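Notebook, manipulation bench, kitchen rig
Wednesday, October 26, 2022

Continuing the cup-to-rack task. Goal for the day was to clear the latency problem on the right-hand glove, then record a clean block with the new start pose. First part took until lunch. Second part got done, with the exceptions listed below.

Glove latency. The finger channel was trailing the wrist channel, enough that the operator felt it as a soft, late grip. Logged both streams against the same clock. Wrist pose arrives on time. Finger angles were going through the old smoothing filter twice, once in the glove driver and once in our bridge node. The second one dates from August, when we were still on the Ganine gloves and needed it. Removed it from the bridge. The driver one stays.

After the change the fingers are noisier when held still, and the thumb has a small visible tremor. Put a deadband on the thumb only. Tried it on all fingers first and lost the slow closing motion, so don't do that again.

Calibration. Redid open hand, flat hand, fist, and thumb-to-index for both hands. The fist pose has to be held until the bar turns green. If you let go early it saves whatever it has and gives no warning. I have asked for a warning in the Lesimon client. Until then, check the saved values by hand. A good fist on the index channel reads near the top of its range, and anything in the middle means repeat.

Start pose. The previous block used hands low and close to the body. Every episode then began with a long lift over the counter edge, and the policy spent most of its effort learning that lift. Moved the start pose up so the forearm already clears the stone. Keep the elbow out. With the elbow tucked, the wrist runs close to its joint limit on the approach and the solver flips to the other branch. It did this twice in the morning. Both times the operator released the clutch and nothing was hit.

Episode limits. Cap is now 887 control steps. The old cap was 1,382, which left room for long pauses while the operator decided what to do. Anyone who can't finish within the new cap should stop, mark the episode as failed, and reset. Don't rush the last part to beat the limit. A fast release puts a kick in the wrist data that is easy to see in the plots.

Recording. Target was 300 episodes across both operators for the full block, spread over the week. Today's portion is on the Adovik drive under the kitchen folder, one subfolder per operator. Notes on what we saw:

– Grasps from above on the rim are reliable. Grasps around the body work too, but the fingers then end up between the object and the rack rods at release and one of them tends to catch.
– Approach along the front of the counter is better than from straight overhead. The head camera keeps sight of the fingers for longer.
– Glare on the countertop is strong in the early afternoon. Depth drops out in the bright patches. Color is fine. We have not decided whether to close the blinds or leave it in as variation. My vote is to leave it in and tag the episodes.
– The rack shifts a little if the hand pushes down on it. Check its position at every reset, not every tenth one.

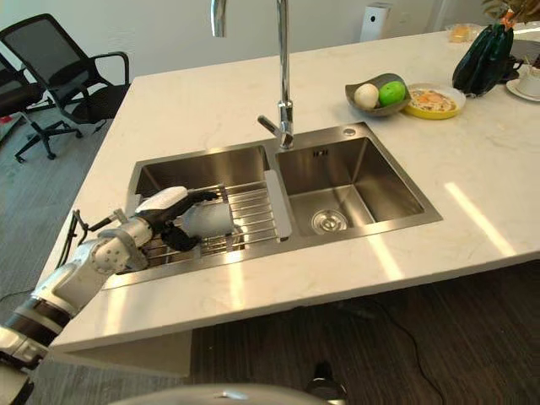 The release is still the weak point. Operators lower until they see contact, then open all the fingers at once, and by then the hand has usually pressed further than it needed to. We have no force feedback on the gloves, so the only cue is visual, plus the motor current trace on the side screen, which is hard to watch while looking through the headset. Tried piping finger current in as a tone. One operator liked it, the other turned it off after a few tries. Left as an option, off by default.

What worked better was a two-step release: stop the wrist, hold for a beat, open the thumb, then the rest. It costs a little time per episode and the traces are much cleaner. Made it the rule from the second half of the afternoon on. Episodes before that are tagged "single release" and should be kept out of the first training run.

Replay check. Played back a sample of the afternoon episodes open loop with the same layout. The arm path repeats well. The fingers close slightly early in replay compared with the recording. I suspect the timestamp is taken when the command is sent and not when the hand acknowledges it. Need to read the Namboodiri bridge code before changing anything.

Open items:
– Timestamp source on hand commands (see above).
– Tape marks for the rack corners. The present ones are peeling.
– Second set of glove batteries. One pair went flat mid-episode.
– Decide on the blinds.
– Rerun the filter test on the left glove. Only the right one was measured today.

Training on the first batch waits for the timestamp fix. Left the arms parked, e-stop in, chargers on.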